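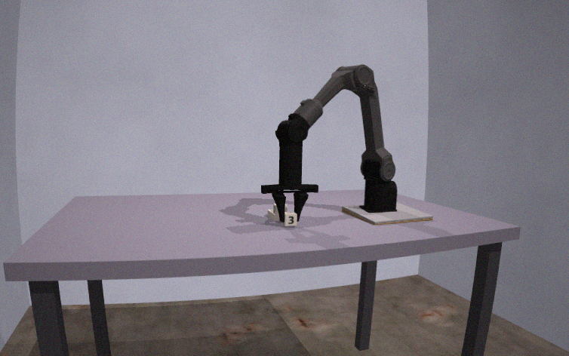
I have been going to choir practice for six months now and I still can't really read music. I'm putting that at the top because a few of you have emailed to say you'd love to sing but can't do the dots, and I want you to know there's a woman in the second row of the altos (me) who follows the shape of the line with her finger and hopes for the best.

It started in December, when I got dragged along to a carol evening by Hawi from work. I'd been promised mince pies. There were mince pies, but there was also a man called Ayuba Amegashie waving his arms about at the front and telling the audience to stand up and join in, and by the second verse of In the Bleak Midwinter I was crying into my scarf. I don't even like that one very much! I put my name on the list by the door before I'd had time to think about it.

The first proper rehearsal was awful. I'd imagined a sort of warm bath of sound, and what I got was forty minutes on four bars of something in Latin, with the tenors going wrong in a new way each time. I was put next to Erlinda Umali, who has been singing alto since before I was born and who leans very slightly towards you when you're flat. She doesn't say a word, just leans. By the tea break I was nearly in the aisle.

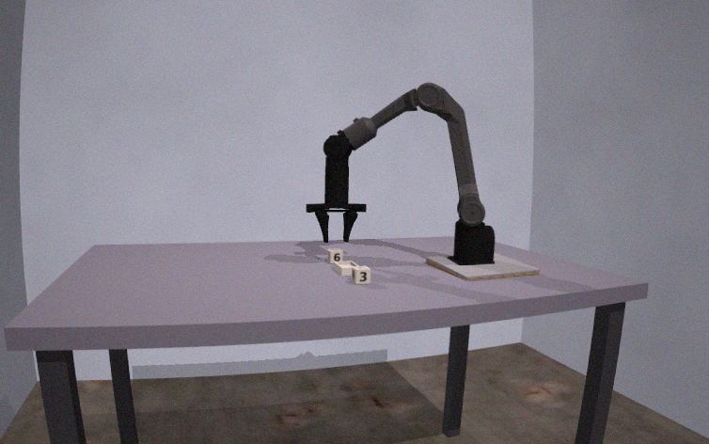 But I went back, mainly because I'd paid for the term. And somewhere in the third or fourth week we sang the whole page through without stopping, and there was one chord near the bottom where I could feel my note sitting inside everyone else's, like when you finally get the duvet into all four corners of the cover. I went home buzzing and couldn't sleep until gone one.

A few things I've picked up, for anyone thinking about it. Bring a pencil, not a pen. You will be told to change what you wrote, usually twice, and then back again. Bring water too, and don't have a cheese sandwich beforehand, however hungry you are. If you get lost, mouth the words and look confident until you hear something you know. I've done entire pages of Fauré that way.

Being an alto is a funny business as well. The sopranos get the tune and the basses get to rumble, and we get the same note nineteen times and then a horrible leap that comes out of nowhere. I used to feel a bit hard done by. Now I listen out for the alto line in everything, hymns on the radio, adverts, the lot, and it's quite often the bit that makes the rest sound sad or sweet. My husband has asked me to stop pointing this out during films.

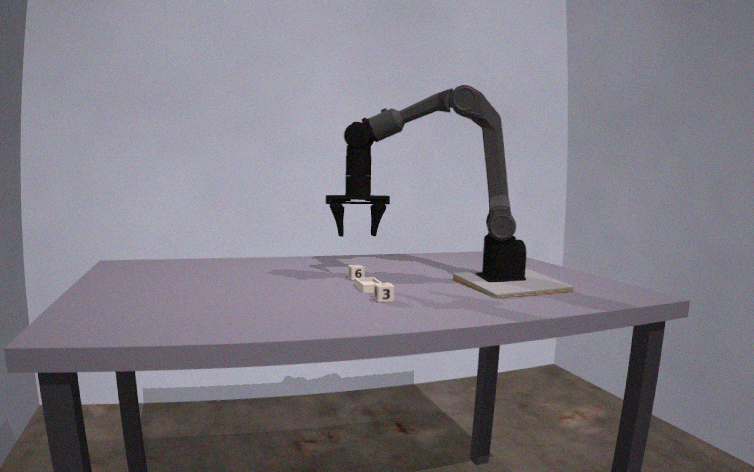

Practising at home has been the hardest part to get used to. I'm fine in a crowd, but on my own in the kitchen I sound like somebody calling a dog in. I've got a recording that just plays the alto part on a piano, plink plink plink, and I sing along to it while I'm doing the washing up. The car is better. I did the whole of the Gloria on the way to my sister's and only stopped when I realised I was at a red light with the windows down. The chap in the next lane gave me a thumbs up, so I'm counting that as my first review.

I did have a wobble in spring. We had a concert coming up and I had a cold, and I'd missed two rehearsals, and I wrote Ayuba a long message about how I was holding everybody back and should probably sit this one out. He replied 'See you at six, bring tissues.' So I went. I croaked through the first half and found most of my voice for the second, and I came in early exactly once, on a very quiet bar, with my whole chest. Erlinda squeezed my arm. Hawi, in the audience, says she didn't notice, but she's a kind person and a shocking liar.

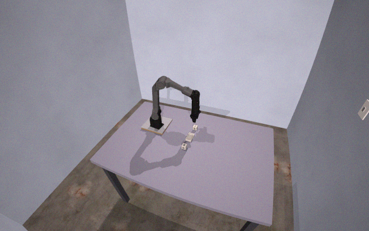 Next up is the summer concert – folk songs mostly, plus one modern piece with clapping in it that I'm dreading. Clapping and singing at once uses some part of the brain I wasn't issued with. We've been told to learn it off by heart, so if you see me at the bus stop slapping my own leg and muttering, just say hello and carry on.

And if you're one of the people who emailed, do look up whoever sings near you and ask whether they audition. Plenty don't. Ours will take anyone who turns up, and we're very short of basses, so if you've got one at home, please send him along.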